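3.2 Where the samples went missing

The Kellaslow survey asked 80 households to fill a small vial from the kitchen tap each morning, before anyone had run the water, and to leave it on the doorstep by 7:30. Earlier work on household sampling (Branham and Mengal) assumes that people who agree to do this will do it. We admire the assumption. In the first month we were owed 2,455 vials and received a good many fewer, along with one jar of what the label described as "pond, for comparison."

Returned vials were logged at the bench in the order they came in (Figure 3). Paper cups did most of the carrying — the survey budget ran to test tube racks, but residents preferred cups, and after October we stopped arguing.

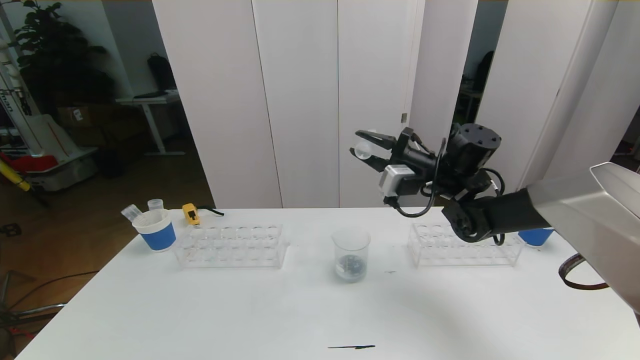 Figure 3. Bench with clear test tube racks, a beaker and paper cups, one of them with vials.

3.3 Reasons given for late or absent vials

Siddiqui and Rind interviewed 30 residents whose returns had fallen off. Forgetting was the most common answer, followed by the dog. Several respondents had drawn the water faithfully and then made coffee with it, a loss our protocol did not foresee. Others had saved up a week of vials and filled them all in one go, which they considered a courtesy to us.

We coded each answer using the Prolden scheme, which has no category for coffee. These cases were entered under "diverted," and are treated as missing in Section 4.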